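Pundville, 25 Nov 2024. The distribution service at Pundville has reorganized its packing area, assigning a numbered shelf to each stage of small-parcel work. Stella Koech, who supervises the area, discussed the change with our office.

"We handle 1,168 parcels in a busy month, and most are small enough to hold in one hand," Ms. Koech said. "Staff were walking back and forth for a knife or a roll of tape. Each shelf now has its own."
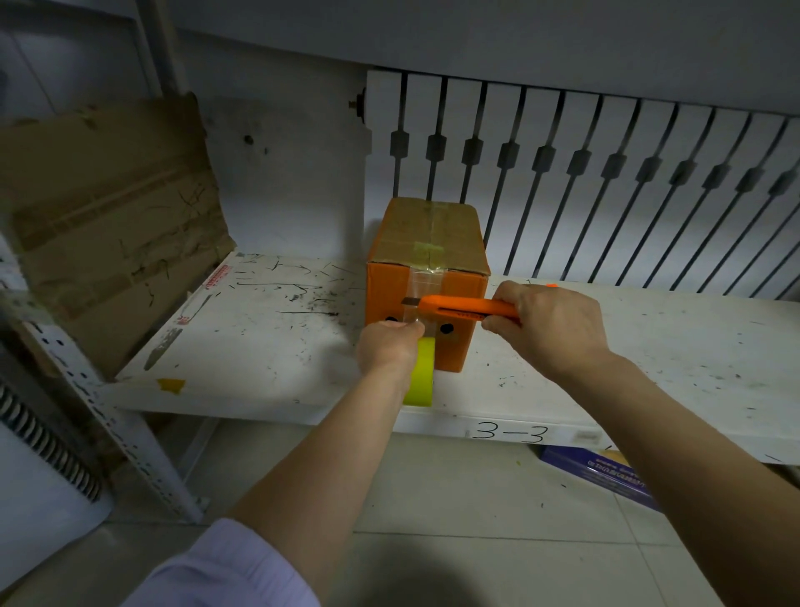 What happens to a box that was taped badly the first time?

"The old tape is slit and a fresh strip goes on," Ms. Koech said. "We discard the box only if the cardboard has torn."

Shelf numbers are written by hand in marker. Printed labels were tried in June and withdrawn when the corners began to lift. Ms. Koech said the white boards show every mark, and that repainting is planned for 16 of them.

Colored tape was introduced at the request of the Grornham office, which receives much of the outgoing stock.
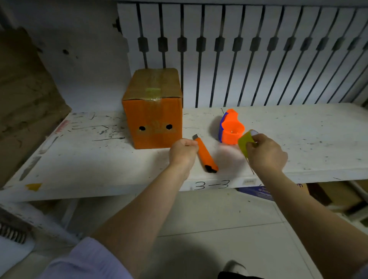
"Grornham can sort by color before anyone reads an address," Ms. Koech said. "Clear tape still does the sealing. The colored roll is kept for marking."

Her colleague Oanh Diệp is preparing written instructions for new staff.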